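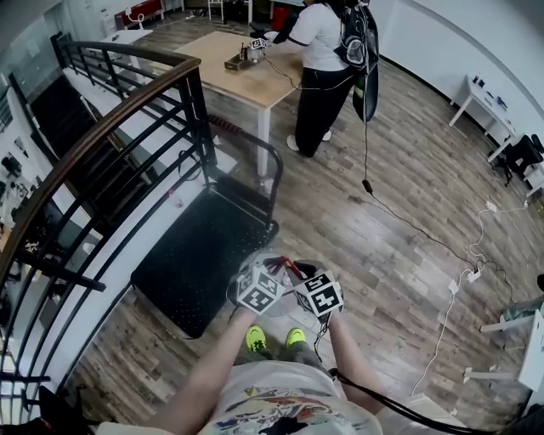
One reply to my last post said the tracking dropouts were a cable problem and I should sort that before touching the software again. I've had a go at that and it's only partly fixed, so I'm asking it as its own question.

Hand-held grippers: cable drag and markers losing each other up close

Category: Robotics & Automation > Home and shared workshop builds

Asked by tinsnail, 21/09/2021

We're building sets of hand-held grippers at the Patley workshop. You do a task by hand with them, and the recording gets used later to teach an arm. Each gripper has a printed cube on it with black and white markers, and the camera is worn on the head. The gripper cable goes back to a pack on the wearer's back.

Two problems.

First, the cable. Ours is too long and it hangs down to the floor when you stand at the table. If I step back it catches and tugs the gripper sideways. I clipped it at the belt and that helped the tugging, but now my right hand feels heavier than my left and I get sloppy with small parts.

Second, when both grippers come close together, such as handing a part from one to the other, one of the cubes drops out. It comes back as soon as I move my hands apart. The markers are matte labels, 36 mm across. Reaching out over the table is fine, it's worst with my hands low and near my body.

Has anyone solved either of these without redoing the whole mount? I'd like to have it going properly by October.
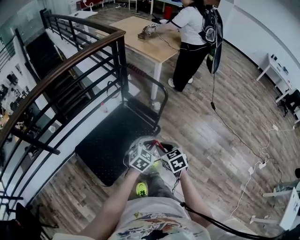
Replies

solder_gum wrote:

Run the cable up the arm. Come off the back of the gripper, leave a loop of slack at the wrist, then a soft strap above the elbow and another at the shoulder. Don't strap it at the wrist itself or you'll fight it every time you turn your hand. I cut mine back by 400 mm after doing this and it was still plenty. Swap to a silicone jacket cable if you can, the PVC ones go stiff in a cold shed. I used the Fodix one, 12 core, and it's fine.

The heaviness is from the belt clip. All the weight between the belt and your hand is hanging off the gripper.

kettleblack wrote:

what camera are you using? mine did the same thing and it was just the exposure. turned the lights up and it went away

offcut wrote:

Exposure is worth a look, but if it only happens with the hands together then one cube is probably hiding the other. Go through the recording and stop it where the cube drops out. If you can see a whole marker with its white border and it still isn't detected, it's blur, light or calibration. If every marker has a piece covered, no setting will bring it back.

Low and close to the body you're also out near the edge of a wide lens, and the squares get bent. Redo your calibration with the board right out in the corners. We took 100 shots and most of them were in the middle, so the edges were rubbish until we did it again.

If it's blocking, tilt the cubes outward a bit so the inside corners clear each other. A printed wedge under the cube will do it. You'll have to measure the offset from cube to fingertip again afterwards.

tinsnail commented:

Stopped it on a few dropouts and it's a mix. Some are blocked, but on a couple the marker is in plain view near the bottom. Will redo the calibration first, then try the wedge. Slack loop at the wrist is much better, thanks.

Related questions
Best strain relief for a cable that moves all day
Veter servo horn keeps stripping
Matte or gloss labels for printed markers?
Ait Brahim driver board, which connector fits
Calibrating a wide lens with a home-printed board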